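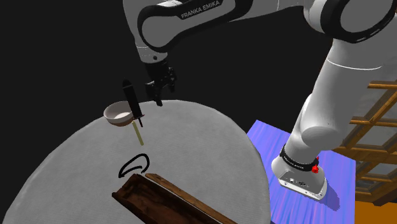 Angus Harawira wrote in to ask whether you can just walk into a bail hearing and take notes, or whether you need a press card first. He'd been putting it off for months and wanted to cover one for his village newsletter.

You can walk in, Angus! I'd done 51 of these for the Cerkbridge newsletter before anyone asked me for a card. So, the way I do it:

1. Get the list. Ring the court office the afternoon before and ask what's up in the morning. Write down the name, the charge and the courtroom, and ask them to spell the name. I once had Vasilis Mladenović down as a defendant when he was the solicitor (he was very nice about it).

2. Turn up by half past nine. Bail cases from the cells get slotted in whenever the van arrives, so bring a sandwich. Tell the usher you're reporting and ask where to sit.

3. Phone off, notebook out. You mustn't take photos or record sound in there, so it's shorthand or very quick longhand. Mine is a mixture – I write Bl for bail, cds for conditions, and a big star when there's a date.

4. Get the outcome down word for word. Bailed or remanded, the conditions, and the date and court of the next hearing. If you miss one, catch the clerk at the break. They'd sooner repeat it than see it printed wrong.

5. Check what you're allowed to print. Before trial you're usually limited to the basics: names, ages, addresses, charges, lawyers, and whether bail was given. The arguments about why it should or shouldn't be are normally off limits. Ask about any extra orders too, especially if there's a child involved.

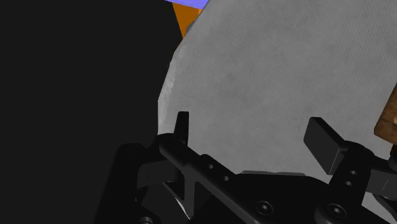 Robot gripper reaching over a grey surface.

6. Write it the same day. Outcome in the first sentence, charge in the second, next date in the third. I stop at 600 words, and most of mine are much shorter.

7. Put the next date in your diary straight away. If you report that somebody in Meltham was charged, you need to report it when they're cleared, and in the same sort of spot on the page.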